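## 4. Setting up the table and the drying stand

Before you start, read the whole section one time. The Luvlow folding table and the drying stand come in the same carton, but the small parts are in a separate bag taped under the lid. Please do not throw away the lid before you find this bag.

**You need:** the hex key from the bag, a soft cloth, and a flat floor. A second person is helpful for step 3.

1. Put the carton on the floor with the printed side up. Cut the tape only – a long blade can scratch the top.
2. Place the tabletop face down on the cloth. Open the two leg frames until you hear a click on each side.
3. Turn the table over together with the other person. Hold it by the edges, never by the legs.
4. Press down on each corner with your hand. If the table rocks, turn the foot under that corner to the left, a half turn at a time.
5. Tighten the four leg screws with the hex key. Stop when you feel resistance.

> **Caution:** Keep fingers away from the hinges while the legs are opening. Children should not do step 2.

### 4.1 Placing the stand

The stand should be on the table, not on a shelf above the sink. Choose a place near the back, so that sleeves do not catch on the pegs.
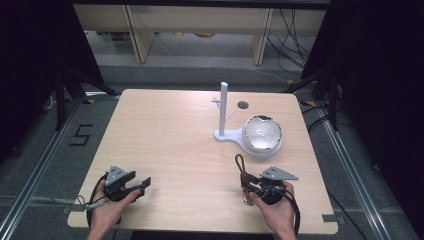 *Fig. 6. Stand with post and pegs, bowl on the round pad.*

6. Screw the post into the base plate by hand. Do not use the hex key for this, the thread is plastic and can be damaged.
7. Push the pegs in until they do not turn. One should be higher than the other, so two mugs will not touch.
8. Wipe the base plate and the tabletop with a damp cloth, then with a dry one.
9. Hang the first mug on the lower peg. Add the second mug only when the stand is steady.

**Note:** Glass with a thin handle should stand on the table. The pegs are made for ordinary mugs.

### 4.2 If something is missing

Check the number on the carton label. Tables with number 1546 have the older foot, and tables with number 1561 have the new one. The feet look similar, but they cannot be exchanged. When you write to us, please give this number and the name of the missing part.

Spare parts are sent from the Griltberg warehouse. Peninah Mwakyusa answers letters about parts, and Nyokabi Mfaume answers about returns. Orders made in October can take longer – the warehouse counts its stock in that month.

### 4.3 Care

- Tighten the leg screws again after the first week of use.
- Do not leave standing water under the base plate overnight.
- Wash the pegs by hand. Water hotter than 70 °C can change their shape.
- Before folding the table, take everything off the top and go back through steps 3 and 2, in this order.

For storage in the folded position, see section 5.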